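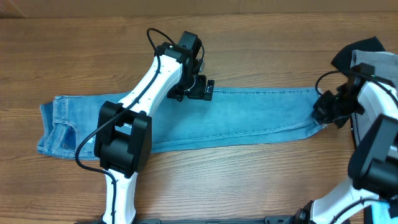 Figure 2. Light blue denim jeans folded lengthwise on a wooden tabletop.

4.2 Packing decisions before a short stay

Respondents were asked to describe how they had prepared for their most recent camping trip of one to three nights. The questionnaire was completed by 812 adults who had stayed at one of the two participating sites, Lemine and Skalwood, during the season that closed in November. A further 34 people agreed to keep a written packing diary, beginning on the day they started to gather their things and ending when the last item had been put away at home.

The diaries show that packing was rarely a single task. Most writers set out bedding and cooking equipment first and left clothing until the evening before departure. Those leaving on a Friday after work often packed clothing in the morning, in a short period and with little reference to any list. Several wrote that they chose what was already clean. Weather forecasts were consulted by nearly all diary keepers, but the forecast changed the choice of footwear and outer layers far more often than it changed the choice of trousers, sweaters or nightwear.

Denim was a recurring point of disagreement. Guidance issued to guests at Skalwood advises against it on the grounds that it dries slowly. Diary keepers were generally aware of this advice, and many took jeans all the same. The reasons given were comfort in the evening, protection from sparks at the fire, and the wish to have something suitable for a meal in town.
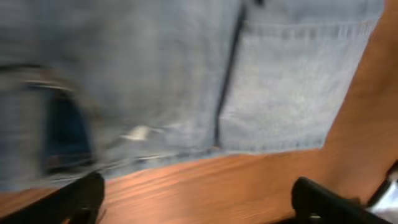
Experience had a smaller effect than expected. People who had camped many times did not carry fewer garments than people on a first or second trip. They differed mainly in how the garments were stored. Experienced campers tended to keep one set of clothes sealed for the journey home, and to place night clothing inside the sleeping bag before leaving the house. First-time campers more often used a single large bag, and their diaries contain frequent mention of searching through it in the dark.

The role of shared packing also deserves attention. In groups of friends who traveled separately, communal items such as lanterns, mallets and dish soap were commonly duplicated or forgotten. Groups that had agreed on a written list before departure reported fewer gaps, although the lists themselves varied widely in detail. One diary from Lemine includes a list that runs to 2 pages and omits matches.
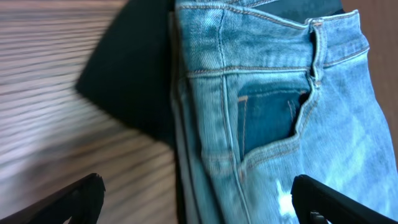 Earlier work on this subject has treated overpacking as a failure of planning. The Kushwaha model, for example, assigns each item a value according to how likely it is to be used and regards any unused item as a cost. Our findings do not fully support that view. Diary keepers often described unused items with approval, particularly spare socks, blankets and dry trousers. The presence of these items in the tent or the car allowed them to stay outside later and to worry less about rain.

The Preditz scale, which asks campers to rate how prepared they felt on each night of the stay, fits the diary evidence more closely. Ratings were lowest on the first night, when bags had not yet been sorted, and rose on the second. Campers who arrived after dark gave lower first-night ratings at both sites. The relation between arrival time and the order in which bags were unpacked is taken up in Section 4.3.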